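Chapter 7

What Counts as Done? Acceptance Criteria for Soft Goods

After reading this chapter you should be able to write an acceptance criterion that two tired people will apply the same way, separate a task rule from a safety rule, and say when a retry is a retry.

In March the laundry cooperative at Udambridge sent its supplier, Skovis, a one-line requirement. It read, in full, "The system shall fold towels neatly." Skovis agreed to it at once, as any supplier would. A requirement like that can be met by almost anything short of a fire.

The trouble began at the acceptance test. The buyer's inspector passed 50 towels in a row and went to lunch. The afternoon inspector, looking at the same pile, sent most of it back. Each of them had followed the document. Shahla Farahani, who was called in to write the replacement, spent her first morning asking both inspectors to define "neatly," and came away with 2 definitions, neither of which mentioned towels.

Her first move was to throw out the adverb. Her second was to shrink the task until every piece of it could be checked by somebody who had no opinion about linen.
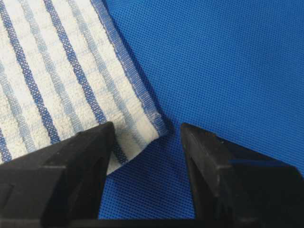 A towel has four corners, and that's where most of the useful rules live. Corners can be found, named and measured against each other. "Neat" can't. The Farahani draft therefore said nothing about the finished look until page three. It began with where a towel must lie before a trial may start, which way its stripes run, and how far a corner may be turned under before the operator has to lay it out again. Readers who find this fussy are invited to run a trial without it and then try to explain the results to Accounts.

The draft then divided the job into stages: laid out, grasped, lifted, folded, released. Each stage got a start condition and an end condition. A trial that failed was charged to the stage it failed in. This was unpopular with Skovis, whose earlier reports had listed one cause for everything ("fabric").

The lifted stage took the longest to write. A cloth held at both ends does as it pleases in the middle, and the first version of the rule required it to be "level and free of twist," a standard that would have failed most bedsheets hung by human beings.
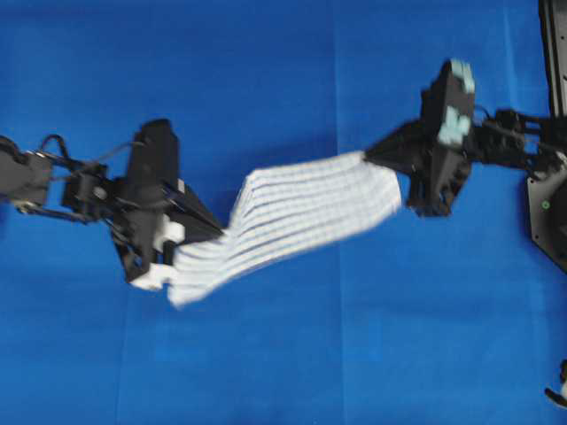
Figure 7.1. Striped cloth held between two grippers. The band is twisted and slopes down toward the left gripper.

Farahani's revision dropped level and twist altogether. It asked whether both grippers still held the cloth and whether any part of it had left the work area. Looks were postponed to the folded stage, where they could be measured with a ruler.

The other long argument concerned starting positions. Benedetti, the firm hired to audit the test, wanted every towel placed by template. Garar, which made the template, agreed warmly. The compromise was a written start condition with a reference photograph beside it, so that an operator could compare the table with the page. A good reference photograph shows one towel and nothing else on the cloth, spread flat, with the stripes running left to right and a gripper near each of the top corners, as in the one that opens this paragraph's discussion.

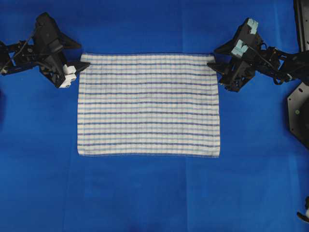 Start conditions earn their keep when the wording covers the things people forget to argue about. The towel itself is usually well specified. The surface under it seldom is, and a rule that says "flat, smooth surface" will be read by one operator as an order to iron. The blue cloth here has faint creases and fold lines running across it, while the towel on top lies flat, so a sensible rule states which of the two has to be flat. The Udambridge rule now names the towel and leaves the cloth alone.

The revised document was signed on 14 July 2022. It ran to 300 trials, with every retry logged as a retry and no trial restarted because somebody "wasn't ready." Safety rules were moved to a separate document with a separate signature, a practice we return to in Section 7.4.

Section 7.1 starts with the vocabulary. Keep the one-line requirement at hand while you read it, and mark each word you would be unwilling to defend in front of the afternoon inspector.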